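Ticket 770 - Voter lookup returns the wrong polling place
Product: Moltano election results and lookup
Customer: Urkar county elections office
Opened: 2020-01-18
Priority: High
Assigned to: Suleiman Isah

Reported problem
Voters in precinct 13 who enter their address are sent to the Ayaaba school gym. That site was dropped in September when the county redrew its precincts. The office has had calls from voters and from one campaign.

Log
Checked the precinct table. The new boundaries are loaded and the map page draws them correctly.

Ran 300 test addresses through the lookup. 221 came back with the right polling place. The rest still point to the gym, all of them on the east side of the river.

Cleared the page cache and ran the same list again. No change.

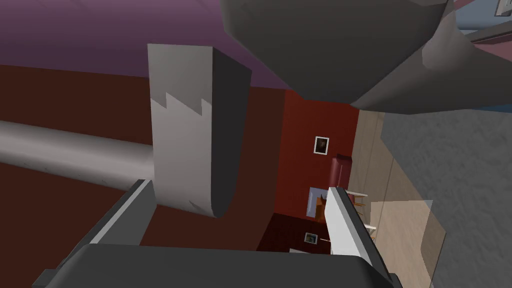
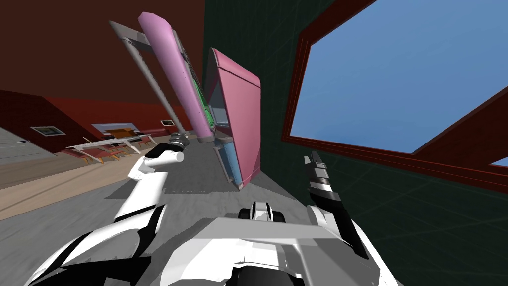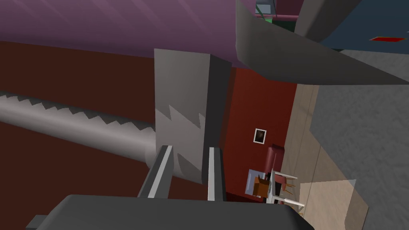 Will voters who already looked up their address get a corrected notice?
The lookup page doesn't store contact details, so the county will have to mail a card to every household in the precinct.

Found the cause. The street file from Rirkico has two rows for each east side street, one old and one new, and the lookup takes the first row it finds. The September import added rows but did not remove the old ones.

Deleted the old rows on the test server and ran the list again. All addresses now match the county's own list.

Sent the results to the county clerk for sign-off - the live site stays as it is until she replies. Put a notice on the lookup page with the office phone number.

Status: Waiting on customer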